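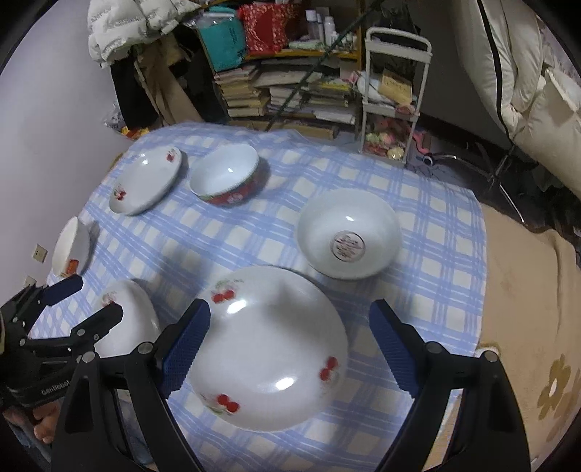
Collecting Handheld Gripper Demonstrations for Dish Sorting

Student project report, 6 December 2024

Abstract

The project gathered demonstrations of two-handed dish handling for training a manipulation policy. All demonstrations were recorded with handheld grippers and no robot arm. The final set holds 1,815 episodes, of which 200 were kept back for validation. This report covers the collection setup, the recording procedure, the labeling rules and the faults found during review. Training results are given only as far as they affected collection.

1. Background

Teleoperation on the lab arm was tried first, in July. It gave clean joint data, but episodes were slow to record and the operator tended to avoid any grasp that was hard to see from the control station. Bowls lying on their sides were skipped almost entirely. A policy trained on that data closed on upright bowls and stalled in front of everything else.

Handheld grippers remove the arm from the recording. The operator moves the fingers directly and feels contact through the handle. The cost is that arm limits are not enforced, so a share of the motions cannot be replayed on the robot without filtering.

2. Setup

Episodes were recorded in lived-in rooms in place of the lab. The background was left as it was: wall, bookshelf, storage cart, bed, clothes. Backgrounds of this kind were wanted because the lab data had the same gray bench in every episode.

The work surface was covered with a blue-and-white plaid cloth for the dish series. Folds in the cloth were not smoothed out between episodes. The dishes were white bowls of different sizes with cherry decoration, an oval plate with the same kind of motif, and a bowl with a red patterned exterior. Bowls were placed upright, upside down or on their sides, so that the rim, the wall and the foot ring would each come up as a grasp target.

Each gripper has black fingers with textured blue pads on the inner faces. The view is taken from the gripper itself, so the fingers stay in the lower part of the image and the other gripper enters from the side. Both streams were written by the Rirnum recorder and aligned on a shared clock. Storage and episode review were done in Goltis.

3. Procedure

3.1 Place the dishes according to the layout card. Orientation is set by the card; exact position is free.

3.2 Start the recorder with both grippers open and above the cloth. Wait for the tone.

3.3 Approach the target bowl with the fingers on either side of the wall. One pad may touch first. Do not correct by dragging the bowl against the cloth.

3.4 Close, lift, and turn the bowl upright if needed. Use the second gripper for the turn when the bowl is large.

3.5 Set the bowl down at the stack position and open fully before moving away.

3.6 Stop the recorder. Mark the episode as complete, partial or failed.

Partial episodes were kept. Failed episodes were kept only if the failure was a slip, and were stored under a separate tag.

4. Labeling

Three fields were entered by hand: target object, starting orientation and outcome. Contact onset was computed from finger width, using the threshold method in the Vondis toolkit. The method works when both pads meet the bowl together. When one pad touches early and the other is still a short distance from the rim, the width signal does not change and onset is reported late. Those episodes were relabeled by eye at the first visible pad contact.

5. Faults found in review

Glare. Glazed bowls return bright spots from the room light, and on a curved wall the spots move with the camera. Pose tracking was not affected. The object mask was, mostly on large white bowls held close to the lens.

Occlusion. The finger bodies hide the lower edge of a held bowl. The gripper coming in from the side can also hide a smaller bowl lying beneath its tip. Where both views lost the target for a full approach, the episode was dropped.

Scale. The first 1,000 episodes were recorded with a wrong finger-width calibration on the left unit. The error was constant and was corrected in software with the script from the Hrytsenko repository. Raw files were left unchanged.

Operator habit. The right hand was used for most lifts even when the card called for the left. Layout cards were changed after this was noticed, with the target moved to the left edge of the cloth in half of them.

6. Effect on training

2 policies were trained, one on teleoperated data and one on handheld data after filtering. The handheld policy attempted sideways and upside-down bowls, and the teleoperated one did not. Upside-down bowls remained the weakest case for both. The foot ring gives a narrow grip, and most operators had taken the wall instead, so foot ring grasps are thin in the set.

7. Remaining work

Add foot ring grasps as a required card. Record the plate series again with the left gripper leading. Repeat the filter step with the updated joint limits and report the number of episodes lost.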